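How do I explain switching specialties in a residency personal statement?

Posted by Kári Hedegaard, December 2024
Tags: personal statement, residency, reapplying

Hi all, long-time reader, first post, and I'm a bit stuck. I matched into a general surgery prelim year at Rendale and I'm now applying to pathology. I've got a draft that I've rewritten so many times I can't tell if it's good anymore. It's 647 words and everybody keeps telling me it's too long, but every time I cut something I feel like I'm cutting the part that makes sense of the rest.

My problem is the middle. The opening is fine, I think (it's about my grandmother's biopsy and the wait for the report, and yes I know everybody has a grandmother). The ending is fine too. But in between I have to say that I liked surgery, that I was okay at it, and that I'd like to do something else now. When I write it plainly it sounds like I quit. When I dress it up it sounds like I'm hiding something. My advisor said to "own it," and then she had to go to clinic, so that was the whole meeting.

Also, do I need to mention that I had to repeat a rotation in third year? It's on my transcript. I passed it fine the second time. And does anyone send a different version to each program? I'm applying to a lot of them and the idea makes me want to lie down.

Thanks in advance, and sorry for the wall of text!

oslo_marrow

I did almost this exact thing, except I went from OB to path, so let me tell you what worked for me and you can ignore whatever doesn't fit.

First, get it under a page. Mine ended up at 425 words in the part that mattered, plus a short closing paragraph. I had a whole section on my undergrad research and I loved that section and it had to go. If it's on your CV, the reader has already seen it, or can.

For the middle, I'd give the switch one paragraph and put it early. Mine said when I first spent time at the scope with the pathologist, what case it was, and what I kept going back for. Then one sentence saying I'd talked to my program director and was leaving on good terms. Mine was willing to write for me, and I think that letter did more than anything I wrote myself. If yours will write one, please ask now! They get slow around the holidays.

What I'd stay away from is complaining about surgery, even gently. My first draft had a line about wanting "a more thoughtful pace" and a resident who read it for me circled it and wrote "ouch" in the margin. She was right. Some of the people reading will be married to surgeons.

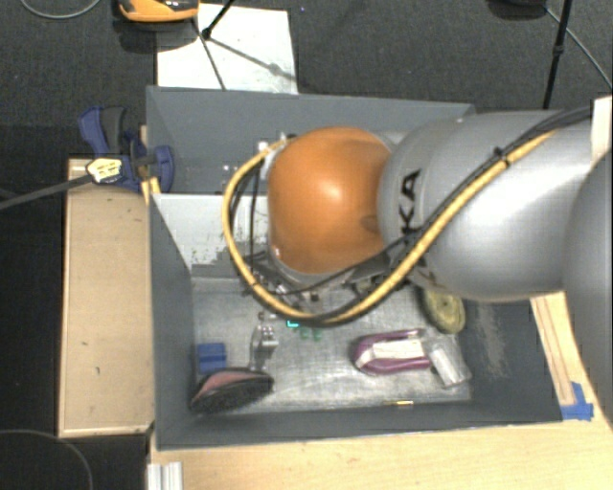

On the repeated rotation, I'd leave it out of the statement unless there's a spot for it elsewhere in the application. Check that first, there may be a box where you can explain it in a couple of lines. Do have an answer ready for interviews, though, a short one you've said out loud a few times. I got asked about my own bad grade at 4 interviews and after the first one I stopped sweating over it.

And I kept one main version, then wrote a different last paragraph for the handful of places I really wanted. That felt doable. Just please check the name of the program before you upload (I sent one to Ingvarsson that said how excited I was about Kornik. No interview from Ingvarsson).

Tessellate

Too long. Cut the grandmother.

pgy3_and_tired

I don't agree about cutting the grandmother, I'd just shrink her to two sentences. The wait for the report is a good detail because it's about the report, and that's the job you're asking for.

I read for our program last year and the statements that bugged me were the ones where I got to the end and still didn't know what the person did all day when they were on a path elective. Did you gross anything in? Did you sit in on frozens? Coming from surgery you've been on the other end of that phone call, so write about that! I'd read that paragraph happily.

Not sure about the rotation thing, ask your dean's office. Ours had somebody for exactly that.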